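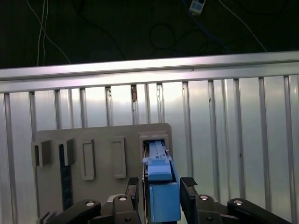 What is a progressive party?
A progressive party is a celebration that moves from one venue to the next over an afternoon or evening, with a different course, drink or activity waiting at each stop.

The custom goes by several names, the safari supper and the progressive dinner being the best known, and it has long been a favourite for hens' nights, milestone birthdays and the sort of street get-together where neighbours who've only ever waved over the fence finally sit down to a prawn cocktail together. Entrées are served at the first house, mains at the second and sweets at the last (with plenty of dawdling on the footpath in between!).

In the town of Brendwood the party is held every December and takes in 7 stops, beginning on Barrera Street and finishing with pavlova down by the jetty. Guests are given 90 minutes for the main course, a generous allowance that still manages to run over most years. The neighbouring village of Birkevik keeps to a smaller version with 2 houses and a bonfire.

Costume changes are a colourful and much-loved variation. In the Trundimo style, named after the hall where it was first tried, everyone swaps hats or scarves on leaving each venue, and the last hat home is worn to breakfast. Most parties wind up by 11 pm, although the washing-up can go on a good while longer.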